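September 28, 2023
Open afternoon, Skanlow bench, main workshop

Writing this up the same evening with my shoes off, before I lose the good bits. Rosaura has her own notes from the door and will probably paste them in below mine, so if we contradict each other go with hers for the times and mine for the arms.

Before the doors

In early, lights on, both arms powered up and homed without a murmur, which I took as a kindly sign. The left one has been a little stiff on the first move of the day all week, and I gave it a few slow sweeps over the bare table before letting it go anywhere near a cup. Grippers opened and closed clean. I checked the finger screws on both sides with the small driver (the right one took a quarter turn on the inner finger, worth keeping an eye on).

The table was wiped down and the old tape marks came off with a bit of alcohol. I do like it without the tape. People see a row of crosses on a table and decide at once that the machine can only go to the crosses, and then you spend your whole talk arguing with the tape.

Efraín had loaded the Fukel build from the night before and I asked him, as nicely as I could manage at that hour, to put the older one back. The newer one is faster between picks and I understand why he is fond of it, but it has a way of closing the last bit of distance in a hurry, and with people leaning in I wanted slow and boring. He was very gracious about it. We agreed to show the fast one to the Ekinci people only, at the end, with the table half cleared.

Speed limit for the afternoon: 15 percent of max on both arms, set in the controller and written on the whiteboard so nobody would be tempted to nudge it up between groups.

How the groups ran

We did it in rounds, with a short hello from me, then the arms, then questions at the side bench where the spare gripper sits in pieces. Rosaura kept the door and kept me honest about time. I would have talked straight through to dinner.

The first group was the after-school club from Ledarham and they were wonderful. Very quiet for the hello, and then the moment the right arm moved they all took a step back together, and then two steps forward. One girl wanted to know if it was sad when it dropped something. I said it doesn't have much of a way of knowing it dropped something, and she thought about that for a good long while and told me that was worse. I have been turning it over all evening and I think she has put her finger on the next thing we should work on. The grip width reading tells us the fingers have closed further than they should, so we do have the information. We just don't do anything with it in the demo except write it to the log.

Second group was parents and neighbors, more talk, less stepping back. A man who used to fix sewing machines spent his whole visit at the side bench with the spare gripper and asked better questions about the finger linkage than I've had from anybody this year. He wanted to know how we take up the play in the joint as it wears. The answer is that we don't, we swap the part, and he was too polite to say what he thought of that. I gave him my email address and I hope he uses it.

Third was the visitors from Ekinci, four of them, with coats on the whole time because our heater had given up by then. More on them further down.

What we showed

Same routine for each round, kept loose on purpose. Ordinary things on the table, the kind you could find in any kitchen drawer or on any desk. One arm picks something up, moves it, sets it down. Then the other. Then somebody in the group gets to rearrange the objects (arms parked, stop button in my hand, hands out before anything is released) and we go again from wherever they have left things.

The rearranging is what wins people over. Efraín was doubtful about it when I first suggested it, because every new layout is a chance to look foolish, and he was right that we did look foolish a few times. But a pick that works after a child has put the cup exactly where you were hoping she wouldn't is worth any number of tidy ones.

Some notes by object, mostly for Efraín:

Cup. Fine from the side, poor from above when the fingers come in too wide and ride up on the rim. It went over once in the second round and rolled, and got a bigger cheer than anything that worked.

Cube. The crowd favorite by a long way. Everybody asks if the robot can solve it, every round, and my answer needs to be shorter. The robot can carry it very nicely and that is all it does with it. It comes up at a tilt if the fingers don't meet the faces squarely, and then it goes down at a tilt as well and settles with a little click. I'd like us to try a small straightening move before the release.

Marker. Still our hardest. It is thin and it rolls if you so much as look at it. On the flat table we missed it more than I'd like. Resting on the plate it stays put better, but then the fingertips have to clear the rim and the approach is awkward from the left. Worth a proper morning of its own.

Drink bottle. Heavy for its size when full, and a full one is what we had. The right arm carried it in the first round and I could hear the wrist working. After that I left it standing as something to reach around, which made a decent lesson in itself, and I told the groups so.

Plate. We never pick it up. Someone asked why and I said we hadn't taught it that one yet, which is true as far as it goes.

Things that went wrong

Left arm stopped dead in the second round with a joint limit warning. My fault entirely. I had let the reach target drift too far over toward the right side and the elbow ran out of room. Cleared it, parked it, started again, and talked about joint limits while it homed, with my own elbow as the teaching aid. If anything that was the best bit of explaining I did all day.

The log filled its little buffer and stopped writing somewhere in the first round. Efraín caught it between groups. The limit was set to 300 entries from back when we only ever did short runs, and nobody had thought about it since. He has raised it. We've lost the tail of the first round and I'm sorry about that, since the nicest cube lift was in there.

I also said "it wants to" about the arm far too often. Rosaura started keeping a tally on the back of the sign-in sheet and showed it to me at the end, with great tenderness.

The Ekinci visit

They were friendlier than their emails. They had come mainly to see two arms sharing one small table without a fence between them, and they asked straight off how we keep the arms from meeting in the middle. I showed them the keep-out zone on the laptop and then, because they looked like people who would prefer it, I simply had both arms come in over the table together, slowly, with the objects in place. They went quiet and bent down to look along the table from the side. One of them asked for it again.

Then Efraín got his turn with the fast build, as promised, on the half-cleared table. It behaved beautifully, of course, and he hasn't stopped smiling. I have told him I take back some of what I said, though I'd still keep it away from the school groups.

They'd like us to bring a bench to their place in November and run it there for their own staff. I said yes in principle, and that we'd need to talk about transport, because the last time we moved this table it took me longer to get it level again than it did to drive there and back. They have a ground floor room and a wide door, which already puts them ahead of us.

They asked for the list of objects too and I nearly laughed, but it's a fair request and I'll send it. It is a very short list and most of it came out of my kitchen.

The table in the last round

Right arm has the cube up and tilted, blue face outward, between the pink cup and the plate. The left is open over the plate with the marker lying underneath, and the orange drink stands behind the right gripper. The fingertips are close enough to each other that I would like us to look again at the keep-out margin before we go anywhere with this.

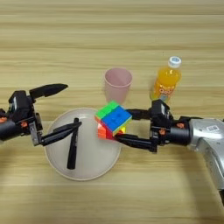 For next week

Straightening move for the cube before release. Efraín says he can have a first try at it quickly and I believe him.

Retorque the right inner finger and then check it again after a full day. If it has moved, we use the thread lock and stop being brave about it.

Grip width check: if the fingers close too far, stop and look again. For the girl from Ledarham, and for us.

Marker morning. Different rests, different approach angles, both arms. Write everything down this time, and check the log is still running at lunch.

Ask about the heater.

Rosaura wants 14 name badges for the November trip and says I'm not to hand-letter them again. Leftover cookies are in the blue tin on top of the parts cabinet. Please eat them before I do.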